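Notes from the back bench: Tevulik learns housekeeping

If you have walked past the back bench since February and wondered who was arguing with a pillow, it was us. Tevulik, the two-armed build that Kevser Kaplan and I started with more optimism than floor space, has moved on from stacking blocks. Blocks were going well. We should have stuck with blocks.

The new job is bedding. Kevser's reasoning was that any fool can program a robot to pick up something rigid, and we had spent most of the winter proving it. Cloth is different. Cloth has opinions. You grab a corner, and by the time the other arm arrives the corner has become a fold, or has gone underneath, or is wrapped around a finger.

Most of the mechanical work is finished. Both arms sit on a shared black track at the front of the booth, with the wiring in a slotted duct ahead of it. The duct was Vilém Koubek's contribution, after he opened the old cable bundle and had to go outside for a while. He has labeled everything at both ends. The labels are in Czech, so he is now also our documentation.

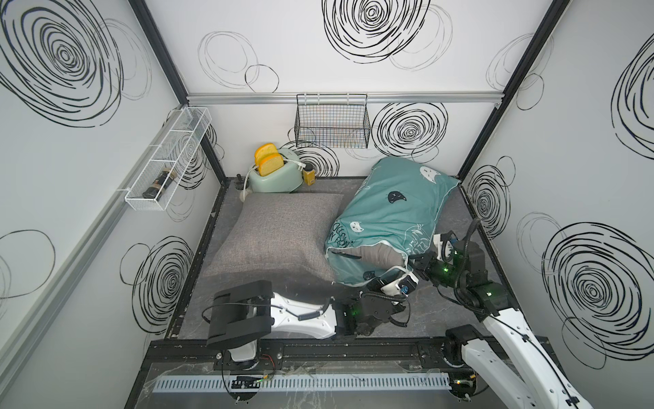

The pillowcase with the cats on it came from Impi Räsänen, who says we can keep it, in the tone of someone who has seen what we do to fabric. It has turned out to be a good choice. The print gives us a quick way to tell which side is up when we go back through the logs, and it is hard to stay angry at a failed run with that many cats looking at you.

The plan is simple enough to write on a sticky note, and we did. Each arm takes a side of the opening, the two pull apart a little, and the pillow goes in. Step three is where the evenings go. With two grippers on the case there is no third one for the pillow, so everything depends on lifting and shaking at the right speed. Too slow and nothing moves. Too fast and Tevulik behaves like someone trying to get a wasp out of a tent.

We ran 98 attempts last month. In 16 of them the pillow ended up all the way inside, and Kevser would like it recorded that two of those were beautiful. I would like it recorded that I can do it in under 30 seconds, with a cup of coffee in one hand.

The walls of the booth are papered with big scribbled circles. Dagmar Bednárik has asked twice whether we are all right. We are fine, and we like them. Visitors may look at them for as long as they please but should not lean on them.

Spending so far stands at $200 over what we told the steering group, nearly all of it gripper fingers. The white and black ones fitted now are the fourth design. The third had better grip and also a habit of leaving with the pillowcase.

Come by after 7 p.m. if you want to see a run. Stay behind the tape, keep sleeves and lanyards out of the booth, and please don't cheer until both arms have let go. We are looking for fitted sheets next, if anyone has one they never want to see again.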